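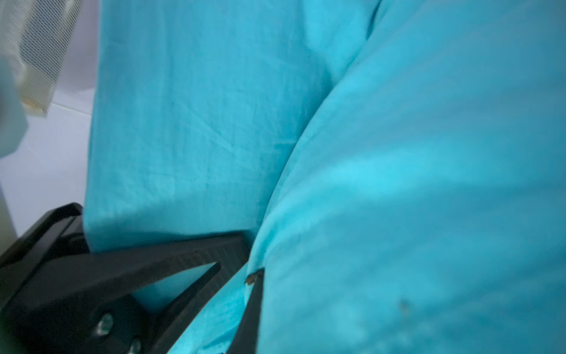

4. Sorting and folding cloths by hand

4.1 Scope

This section covers the inspection, flattening, folding and stacking of loose woven cloths before they go into the Bolside storage cabinet. It applies to all colored utility cloths supplied under the Braster laundry plan. It does not apply to tablecloths, mop heads or anything with elastic sewn into the hem. For those items, see Section 6.

Washing temperatures and drying times are given in Section 3. Cloths that are still damp at the seams go back to the dryer and are not handled under this section.

4.2 What you need

One flat table, at least as wide as the largest cloth opened out.
One folding board, Bolside pattern 300.
One bin marked RETURN.
One bin marked REWASH.
A soft brush or lint roller.
Stack labels, form 213.

The folding board is used for cloths up to the medium size. Large cloths are folded on the bare table. If the board is missing, use a board of the same width cut from stiff card — the width matters, the material does not.

4.3 Preparing the table

1. Clear the table of labels, pens and clips.

2. Wipe the surface with a damp cloth and dry it with a second one. Scuffs and fine marks in a pale tabletop are normal with age and do not need to be removed, provided that nothing transfers to a white test cloth rubbed over the same area.

3. Rub the white test cloth across the full working area. If it picks up color or grit, repeat step 2.

4. Place the RETURN and REWASH bins where both can be reached without walking around the table.

CAUTION: Do not use solvent cleaner on the table. Residue can lift the dye from orange and turquoise cloths and leave a ring that does not wash out.

4.4 Separating the load

1. Take the load out of the basket in small armfuls. Do not tip the whole basket onto the table.

2. Pull the cloths apart one at a time. Cloths that have been dried together often come out bunched, with one corner trapped inside the folds of another.

3. Sort by color first, then by size. The color groups are as follows:

Turquoise: glass and mirrors.
Orange: workbenches and hard surfaces.
White: test cloths only.
Gray: floors and drains.

4. Set gray cloths aside in their own pile and finish them last. Wash your hands before returning to any other color.

Note: A turquoise cloth that has faded is still a turquoise cloth. Judge the group by the hem, where the color holds longest, and not by the middle of the panel.

4.5 Inspecting for marks and debris

Inspection is done before flattening. Small spots are easily missed once a cloth is folded, and a cloth that has been stacked with debris in it will mark the cloths above and below.

1. Hold the cloth by two corners and let it hang.

2. Look over the side facing you from top to bottom, opening any deep crease with your free fingers. Shadow inside a crease can look like a stain, and a stain can look like shadow, so move the fabric before deciding.

3. Turn the cloth and repeat.

4. If you find a small brown spot, brush it once. If it comes away, it was debris. Continue to 4.6.

5. If it stays, press a white test cloth against it for a few seconds and check for transfer.

6. Place the cloth in the bin given below.

Spot stays, no transfer, smaller than a shirt button: keep in use. Continue to 4.6.
Spot stays, no transfer, larger than a shirt button: REWASH.
Spot transfers to the test cloth: REWASH, and note it on form 213.
Faint smudge with no clear edge: keep in use the first time, REWASH if the same cloth shows it again.
Hole, torn hem or pulled thread longer than a finger: RETURN.

CAUTION: Do not scrape a spot with a fingernail or a blade. The weave of the turquoise cloths snags easily, and a snagged cloth has to be returned even when the spot itself would have passed.

4.6 Flattening

1. Lay the cloth on the table with the hem side down.

2. Find two neighboring corners. If the cloth is bunched, do not search through the middle for them. Follow one edge with the fingertips until it ends.

3. Draw the two corners apart until the edge between them is straight.

4. Hold that edge down with one hand and sweep the other hand across the cloth, away from the held edge. Use the flat of the hand. Sweeping with the fingertips pushes a ridge of fabric ahead of it.

5. Check the sides for rolled edges. Twill cloths tend to curl along one side in the dryer, and the curl will hold if it is folded in.
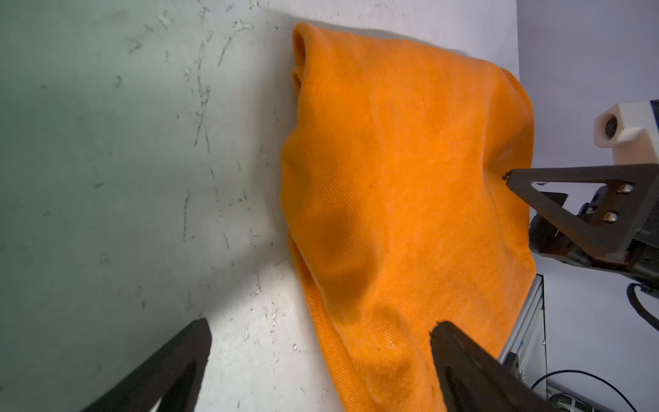
6. Unroll a curled edge from the corner inward, a hand's width at a time, and press each part down before moving on. Pulling on the middle of the curl tightens it.

7. Smooth out any remaining raised areas toward the nearest open edge. Light wrinkles may stay. A fold of fabric lying over on itself may not.

Two-person method. For large cloths, two people may work from different sides of the table. One holds the cloth still with light pressure near the edge while the other draws out the corner. The person holding does not pull. When both pull at the same moment, the cloth is stretched across the bias and will not lie square until it has been washed again.

Note: Twill has a diagonal grain. If a flattened cloth keeps drifting out of square, turn it a quarter turn and repeat from step 3. If it still drifts, the cloth was hemmed off grain. It can be used, but it should be stacked on top, where it will not disturb the others.

4.7 Folding

Small and medium cloths:

1. Place the folding board in the center of the flattened cloth, long side parallel to the hem.

2. Fold the left side over the board.

3. Fold the right side over the left.

4. Slide the board out toward you, keeping one hand on top of the cloth.

5. Fold the near end to the far end and press along the fold.

Large cloths:

1. Fold in half, bringing the hem edge to the opposite edge.

2. Fold in half again in the same direction.

3. Fold in thirds across the length.

4. Press with both hands and turn the cloth over so that the open edges are underneath.

A correctly folded cloth can be lifted by the closed edge without opening. If it opens, lay it down and repeat from the last fold. There is no need to go back to 4.6 unless a wrinkle has worked its way into the fold line.

CAUTION: Do not press the folds with an iron. Repeated ironing glazes the surface of the cloth and reduces the amount of water it can take up.

4.8 Stacking and labeling

1. Stack cloths of the same color and size with the closed edges facing the same way.

2. Keep the stack below the line marked inside the Bolside cabinet door. The shelf is rated for more, but a taller stack leans and catches the door seal.

3. Fill in one form 213 for each stack. Enter the color, the size and your initials. Leave the lot field blank unless the load came from the Wukcombe site, in which case enter 915.

4. Tuck the form under the top cloth with the printed end showing.

5. Place new stacks behind existing ones, and draw from the front.

Gray cloths go on the bottom shelf at all times, including when the upper shelves have room.

4.9 Handling the RETURN and REWASH bins

Empty the REWASH bin into the next load of the same color. Do not hold cloths over for a full bin — marks that have been through the dryer once are harder to lift after a second day in storage.

RETURN cloths are tied in bundles of 4 and left on the collection rack for Braster. A bundle may mix sizes, but not colors. Attach a form 213 with the fault written in the remarks field. "Torn hem" or "pulled thread" is sufficient.

Cloths made by Yatsenko carry a woven tab in one corner. Cut the tab off before bundling and put it in the envelope on the inside of the cabinet door. The tabs are used for replacement claims, and a claim cannot be made without one.

4.10 Common faults

Cloth will not lie flat at one corner.
Check for a second, smaller cloth or a label caught in the hem. If there is nothing, the hem thread has shrunk. Stretch the corner gently in both directions and lay it down again.

Folded stack leans to one side.
Closed edges have been stacked all on the same side in a tall pile. Split the stack into two shorter ones.

Color from one cloth shows on another.
Stop folding and separate the affected cloths. Place both in REWASH, in different bags. Check the table again under 4.3, step 3.

Brown specks appear on several cloths in the same load.
The cause is usually the dryer lint screen or the basket. Clean both before running another load. Record the number of cloths on form 213 and pass it to the site supervisor.

Edges curl again after flattening.
The cloths were left in the dryer too long after the cycle ended. Mist lightly with water, flatten again and leave for a few minutes before folding.

4.11 Changes to this section

Revised November 20, 2019 by Évan Sabatier. The two-person method was moved here from Section 6. The limit for marks in 4.5 was changed from a measured size to a comparison with a shirt button. The instruction to store gray cloths in a separate cabinet was withdrawn, and sites that still have the second cabinet may use it for white test cloths.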